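2019-09-18

The rail operator Lirneo has published its half-year results. Punctuality on the line between Premham and Hekanard reached 90 percent, the best result since the timetable was changed in March.

The company will now order 18 new trains and hire up to 200 train drivers and conductors. Fares stay the same this year.

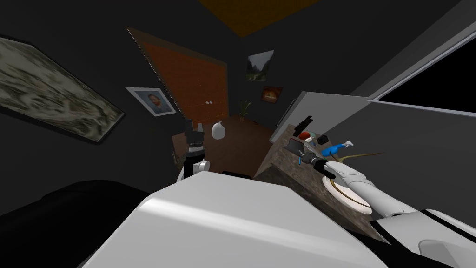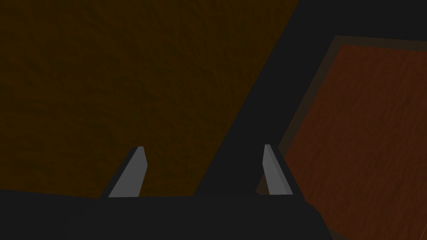

Driss Kabbaj welcomed the order but said that passengers in Ayele still wait too long in the evening, when there is only one train per hour. Lirneo answered that it will study a later service for Ayele and decide before the next timetable.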